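Chapter 3
Who Decides? Money, Goods and the Long Visit

Before you read: write down the last thing somebody gave you that you had no use for. Keep the note. We come back to it in section 3.2.

Chapter 2 ended with the well at Hallia. Dug, opened, photographed, dry by July. This chapter asks an earlier question. Who chose the site? And who was in the room?

Start with second-hand clothing. Cheap to collect, easy to explain to donors. The Belhaj appeal sent 644 sacks to the hill villages after the floods. Good intentions, fast work. But two tailors in the market town lost their winter trade, and a lot of the coats were the wrong weight for field work anyway. 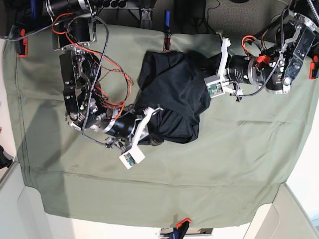 The tailors were not asked. Nor were the women's savings groups, who had already put money by for cloth. Latifa Fahmy, then a junior field officer, wrote in her notes: "We brought what we had. They needed what they'd lost." Hold on to that distinction, it matters for the rest of the book.

Some terms, quickly. Goods in kind: things given, not money. Cash transfer: money given, with or without strings. Local procurement: buying the goods near to where they are needed. Each has its critics. More in 3.4.
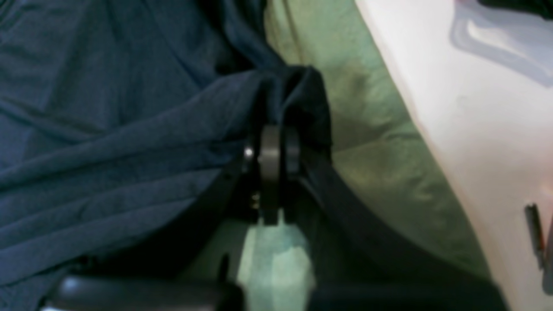 Fig. 3.1 Dark navy fabric, gathered into a fold.

Now the Heseck case. Same floods, next valley. A small partnership with a grant of 300 per household, paid through the existing savings groups. No sacks. Slower to start, and the first meeting went badly (people had been promised things before). Zineb Soliman chaired the second one and did very little talking. The groups drew up there own list. Seed came first, then roofing, then school shoes. Clothing was near the bottom.

Was it perfect? No. Widows living with relatives were missed off the first list, and the correction took until after planting. Section 3.3 looks at who gets counted as a household. Read it slowly.

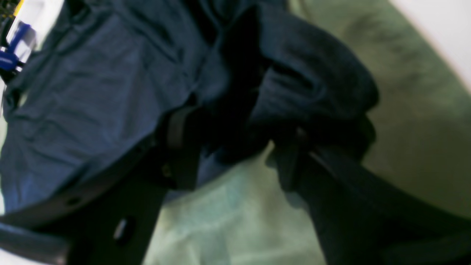
A word on time. Most grants run for a year or so. Most trust doesn't. The Stistel programme kept the same two workers in the same villages right through the dry years, and villagers still complained about the reports. Too many forms, all in the wrong langauge. Fair point. The forms were cut in the end, though not by much.

Things to watch for as you read on:
Who speaks first at a meeting, and who leaves early.
Which costs land on local people and never show up in the budget.
What happens to a project when the visitor goes home.
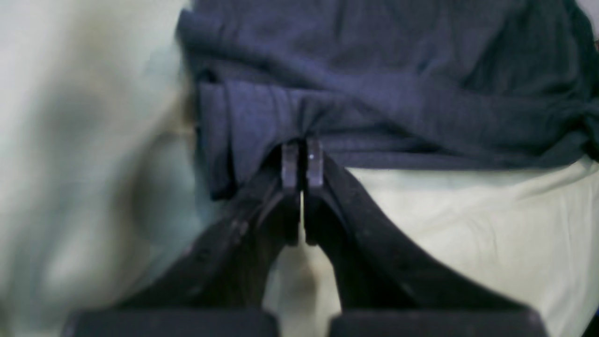 You will need the Hallia map from Chapter 2 for the first exercise. Also a pencil. Work in pairs if you can; one takes the donor's side, the other the savings group's, then swap.

3.1 Gifts and their costs

The oldest form of aid is also the simplest. One person has a thing, another hasn't. So the thing is handed over. Trouble starts with everything that comes after, and we begin with transport.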